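Oktober, spät, schon im Bett

Nur schnell, sonst ist morgen alles weg. Tag der offenen Tür in Basetow, Halle hinten am Gleis. Viel zu spät los, Zug bis Kandgate, dann Bus, dann noch im Regen über den Parkplatz. Kurz nach 2 drin. Namensschild falsch geschrieben, egal. Kaffee dünn, Kuchen gut.

Telma Arancibia stand schon am Eingang und hat gewunken. Macht jetzt die Demontage bei denen, wusste ich gar nicht. Hat mich gleich an der Schlange vorbei nach hinten gezogen (peinlich, aber gut). Drinnen laut, warm, lauter Jacken über den Stühlen. Thema: alte Bürorechner auseinandernehmen und wieder flottmachen, mit Roboterarm. Prozessor, Speicher, Karten, alles was man sonst mit kalten Fingern selber rausfummelt.

Rechner liegt auf der Seite auf dem Alutisch, Deckel ab, Greifer von oben rein. Daneben so eine graue Halterung aus dem 3D-Drucker mit Schlitzen, in einem steckte ein grüner Platinenstreifen. Die drucken die Dinger selber, sagt Telma, Version keine Ahnung wieviel.

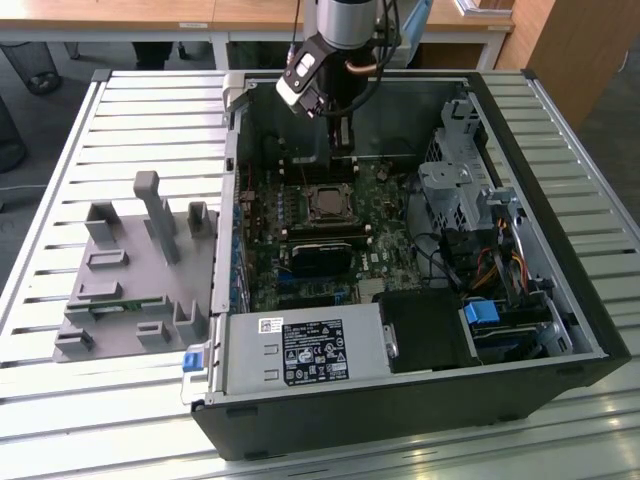 Erste Runde: Sockel

Eulalia Salinas hat erklärt. Kurze Sätze, kein Folienkram, sehr angenehm. Projekt heißt Orellana, läuft seit dem Frühjahr, 195 Rechner haben sie bis jetzt durch. Ziel sind 600 bis zum Sommer. Jemand vorne fragte nach Arbeitsplätzen, lange Antwort, hab nur halb zugehört weil ich auf den Bildschirm mit der Greiferkamera geguckt hab. Man ist da so nah dran, ganz anders als vom Geländer aus. Das Dell-Logo stand auf dem Kopf, der kleine Junge neben mir hat trotzdem sofort DELL gerufen.

Der Rahmen vom Sockel offen, die zwei Finger knapp drüber. Ich hab die Luft angehalten, albern. Zuhause beim eigenen Rechner damals zwei Pins verbogen, das kommt bei sowas immer hoch.
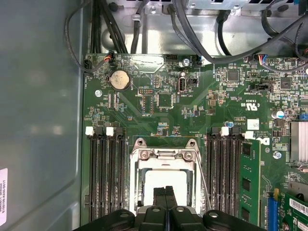
Blick vom Greifer aufs Board, Sockelrahmen offen, rechts ein Speicherriegel gesteckt.

Danach Pause, Gedränge am Kuchen. Ein Herr aus Zokdale wollte mir seine Firma erklären, irgendwas mit Förderbändern, Karte eingesteckt und schon wieder verlegt. Telma derweil zum Thema Hebel: die kleinen Bügel am Sockel sind das Schlimmste, sagt sie, schlimmer als jede Schraube. Federn, sitzen überall ein bisschen anders. Von 86 Testläufen im ersten Monat ging da wohl das meiste schief. Deswegen die rauhen Polster an den Fingerspitzen, die glatten sind dauernd abgerutscht. Hab mir das auf die Serviette geschriben.

Stand dann direkt an der Absperrung. Die Polster ganz dicht zusammen, unten links an der Ecke vom Sockel. Die Batterie saß noch drin, BATTERY steht sogar daneben. Fragen: wer nimmt die raus, und wann? Vergessen zu stellen. Telma schreiben!
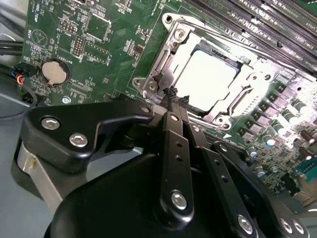 Paste

Mein Lieblingsteil, und der unordentlichste. Weiße Wärmeleitpaste oben auf dem Prozessor und der Greifer mit so einer schwarzen Spitze mittendrin, am Ende ganz ausgefranst. Sah aus wie Frischkäse auf Knäckebrot. Eulalia meinte, für Paste hätten sie am längsten gebraucht, weil Andruck und Weg zusammenpassen müssen und man von der Seite nichts sieht. Eine Frau hinter mir: "Das mach ich mit dem Kaffeefilter." Gelächter, Eulalia auch. 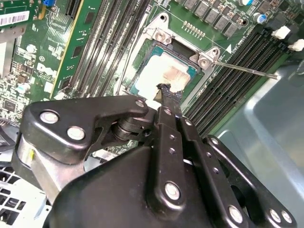 Wärmeleitpaste auf dem Prozessor, die Spitze im Greifer mittendrin.

Danach noch Prospekte, Händeschütteln, Telma musste wieder nach hinten. Wir wollen im November essen gehen, diesmal wirklich. Bus verpasst, 20 Minuten im Wartehäuschen, Füße nass. Der Schirm liegt noch in Basetow, fällt mir grade ein. Morgen anrufen. Und Serviette abtippen bevor sie in die Wäsche geht.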